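How to get the creases out of a travel scarf without an iron

I love a light scarf for travelling. It's a pillow, a sunshade and a bit of colour all in one, and it squashes down to nothing in your bag! The squashing is the trouble, of course. After a day under your shoes it comes out looking like an old paper bag, and plenty of motels don't have an iron.

My favourite fix is shower steam. Shut the bathroom door, hang the scarf on the towel rail well away from the spray, and have your shower as usual. Leave it hanging in the steam for another 5 minutes, then smooth it downwards with clean, dry hands. Start at the top and work your way to the hem, and don't tug, or you'll end up with wavy edges.

Check the care label before you try anything wetter than steam. If it says the fabric can be washed, fill a small spray bottle with cool water and mist the scarf from 30 cm away. You want it barely damp. Silk can spot, so test a corner first (I learnt this on my favourite grey one, sadly).

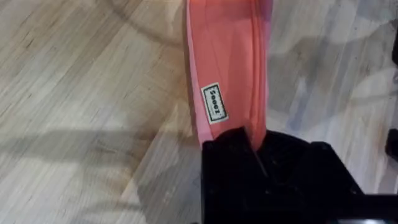

Stubborn creases usually give in to a towel roll. Lay the damp scarf flat on a bath towel, roll the two up together and press along the roll with your palms. Unroll it, hang the scarf over a padded hanger and leave it overnight with a window open if you can.

For the trip home, roll it around a pair of socks before it goes in the bag. My friend Abelardo rolls his around a paperback, and it works beautifully too!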